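The Sorting Standard

Riet Brouwer had written the waste procedure at Presmont for 14 years, and she had never been asked to defend the word "crumpled."

The letter from Gundolley was dated Sep 17, 2024. It ran to one page. Clause 173 of her procedure, it said, divided table waste into paper, foil and cups, and gave a bin for each. It did not say what state the paper had to be in. A sheet of paper and a ball of paper took up different volumes. Gundolley paid by volume. Would she please define the terms before October.

She read the letter twice and took it down to the white table.

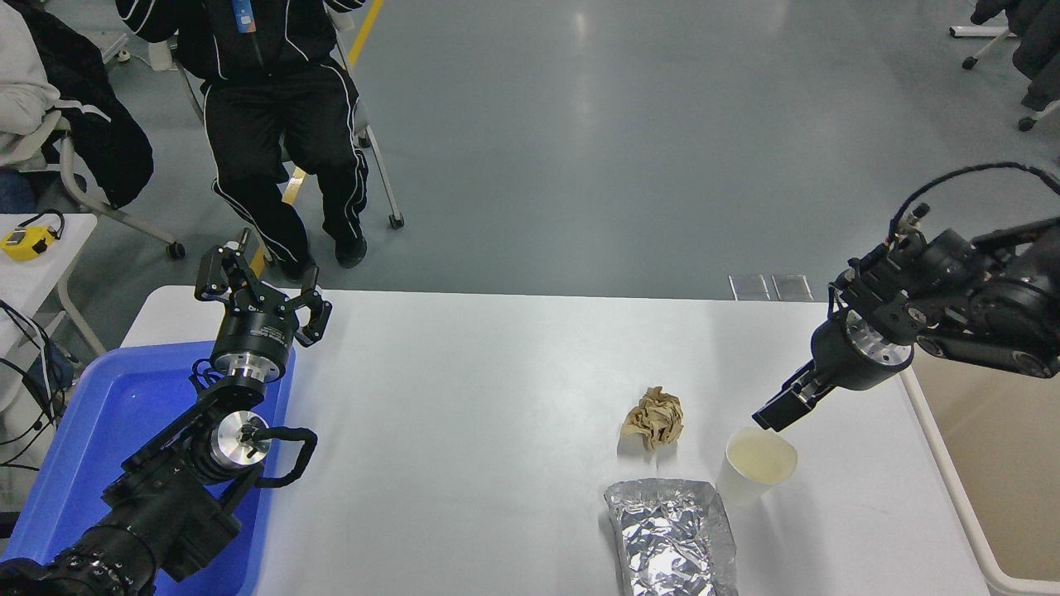 Riet put her folder on her knee and started with the paper. It was light brown and had been worked into a ball. She wrote: "Crumpled: having no face on which it will lie flat." She crossed that out. A ball lies on something. She wrote: "Crumpled: folded in more than one direction, without a plan."

Park read it over her shoulder.

"You can't put 'plan' in a clause," he said.

"Why not?"

"The hauler would have to establish intent."

She crossed that out too. The foil was harder. It was wrinkled all over, and it was still a sheet. By her first definition it was flat. By her second it was crumpled. Clause 173 had treated the two materials as equals since the first edition, and she saw now that they had never behaved as equals. Paper pushed back a little after the hand let go. Foil kept whatever was done to it.

"And cups?" said Park.

"Cups are a separate matter. A cup with something in it is not waste."

"When does it become waste?"

She turned to a clean page and wrote the question at the top. Under it she wrote "See Honditz," who had left the firm and had taken the annex on liquids with him. She had asked for it by mail. The reply was a postcard of a harbor.

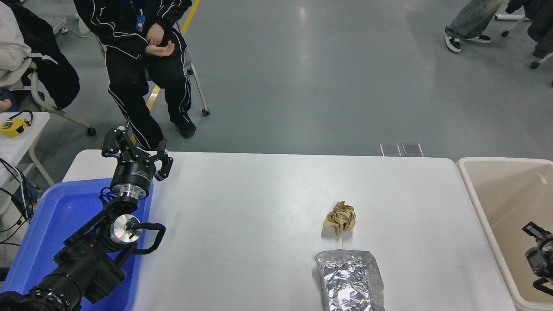 Paper and foil on the white table.

By the end of the afternoon she had 2 definitions and no cup clause. Paper was crumpled if it could roll. Foil was foil in any condition. She typed both lines and set the margins. In the box for remarks, which held up to 1,000 characters, she wrote that cups were under review.

Park signed as witness. He asked whether a paper ball that had been stepped on could still roll.

Riet capped her pen — it was the firm's pen, and would go back in the drawer — and then uncapped it again.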